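Reading time: 3 min

Memico Recall Set, second edition

The Recall Set is a boxed kit for testing how people remember short written passages. It is made for college psychology labs and for teachers who run small memory studies. The box holds 390 passage cards, a scoring manual, a pad of answer sheets and a timer.

Each passage comes in two versions. One is the text the person studies. The other keeps the meaning but changes the wording, and the person has to say which one they read.

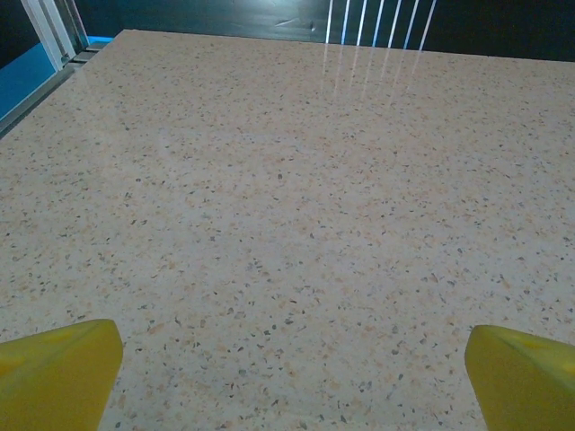

Kurniawati Menon wrote to us that the cards in the first edition were too easy for adult readers and that her groups hit the top score by the second round. The new edition has a harder deck, marked with a gray corner. The easier deck is still in the box.

Scoring can be strict or loose. Strict scoring counts only the exact words. Loose scoring gives credit when the main idea is right, and the manual lists accepted answers for every card.

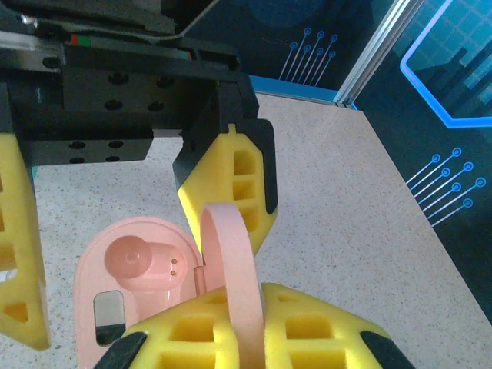 Both scores go on the same sheet, so a tester can compare them without a second session. A full session takes eight cards per person. Delays between study and test are up to the tester, and the manual has tables for same-day and next-day testing.

The first edition answer sheets do not fit the new scoring key. Replacement pads are sold separately under order code 401.
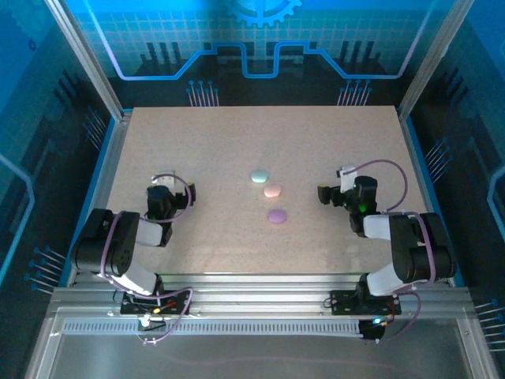
Melati Sumampouw

Orders placed in April ship with the corrected manual. If your copy has no page on loose scoring, write to us and we will send one. Refill cards fit both editions.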